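How to run a robot demo at an open day (quick notes, will tidy later)

Written up on the train back from Fonholm, so sorry for the state of it. We had visitors in all Thursday to see the two-armed robot do its tidying routine, live in the hall and in the simulator on the big screen. Several people asked how we set it up. So – the steps, in the order I'd do them next time.

Before you start

You need the robot, a laptop that runs the simulator without choking, a second screen facing the public, floor tape, and two people minimum. One drives, one talks. Do not try to do both. Sizwe Mabaso tried at Trestevska last May and drove an arm into the skirting board while answering a question about batteries.

Step 1. Pick one task

One. Visitors stay for a few minutes and drift off. Ours was picking up footwear from a floor and putting it in a box. Everyone has shoes in the hallway, no explaining needed.

Step 2. Build the room in the simulator first

Do this the week before, not the night before. Keep the room small and plain. Wood-effect floor, a couple of walls, a doorway, something awkward like a glass partition so it looks like a real home. Put one object down. Leave the rest of the floor clear or people spend the whole demo asking what the other bits are for.

Set the view from the robot's own head, looking down past its arms. We tried a side view in the morning and it was dull. Switched at 11 and people started leaning in.

Step 3. Do the approach slowly

Bring one gripper in behind the heel, low, and stop short. Keep the other one up off the floor, out of the way. Then pause and let the talker catch up. This is the bit visitors want to see, teh gap closing, and if you rush it they miss it. 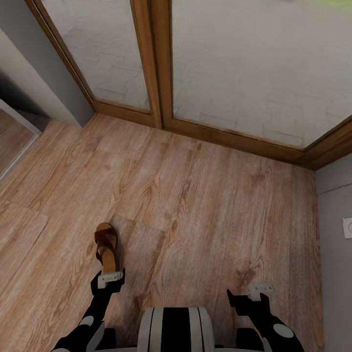 Sandals are harder than trainers, by the way. Straps leave you less to get hold of and the sole wants to slide. Go for the heel end, close gently, lift a little, check, lift again. If it slips, open up and back off before having another go. Don't chase it across the floor. Sigrún Overgaard's rule is two tries then reset, and I'd stick to that.

Step 4. Run it enough times to know how it fails

We did 800 runs in the simulator over the week with the sandal turned a different way each time. Most of the misses came from the same mistake, gripper too high at the start. Lowered the start height, saved it as a new preset, done. Write the preset name on tape and stick it on the laptop. Ours was called Skoltar and I still managed to load the old one, Aranda, twice.

Step 5. Tape the floor

For the real robot. Mark how far both arms can reach, then put a second line a good step further back. Visitors stand behind the second line. Small children will not, so whoever is talking stands between them and the arms. Stop button in the driver's hand the whole time, not on the table.

Step 6. Let people have a go

Simulator only. Give them the left arm and leave the right one parked. Two arms is too much for a first try and they get cross. 68 people had a turn over the day, which was more than we'd planned for and the queue went out past the coat stand. Put a timer on it.

Reset needs to be one key. If you're clicking through menus between turns you will lose the queue.

Step 7. Have answers ready

You'll get these over and over:

Is it live or recorded – say which, every time you switch screens.
Why is it so slow – because you've set it slow, say so.
Can it do stairs – ours can't.
Can I buy one – no.

Packing up

Park both arms before you cut the power. Copy the logs off the laptop there and then, Sizwe wiped ours once by updating it in the car park. Pull the tape up teh same day, it leaves marks if you leave it overnight.

Extension leads. Bring more than you think. Will add the settings file when I'm back at my desk.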